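Ticket: Late-night horror stream drops out of sync in the last reel
Opened by: Margit Fagerlund
Product: Trundik player, living room box
Status: Open

Hi again, it's me with the old monster movies. I host a little watch-along every Friday for fans of cheap fifties horror, and Trundik keeps wrecking the endings! The picture is fine for the first hour or so, then the sound slides ahead until the vampire screams a good 2 seconds before she opens her mouth. (It got a laugh the first time.)

What I've tried so far: restarted the box, signed out and back in, swapped the cable. No change.

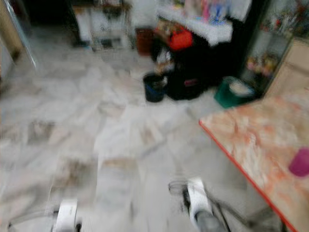

Marble floor tiles, motion blur

Update, same evening. I ran the Brultine restoration of the same movie and it played clean all the way to the credits, so I don't think it's my internet. The Condley print is the one that drifts. It also shows the wrong runtime on the info page, 16 minutes short, and I'd bet that's tied in somehow.

Jaber from your chat desk had me turn off "smooth motion" and clear the saved data. That helped for roughly 30 minutes – then the organ music wandered off again right in the middle of the seance.

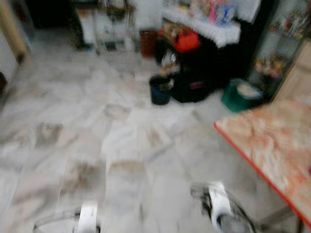
I also tried starting from the last chapter instead of from the top, and the sound matched perfectly. So it builds up as the movie runs, and skipping back one chapter fixes it for a while. I can live with that on my own, but pausing for a whole chat full of people is a pain.

Buffer reads 100 percent the whole time, if that's useful. Could somebody check the Condley file on your end? I'd love to have it working by Friday – we've got the sequel lined up right after.

Margit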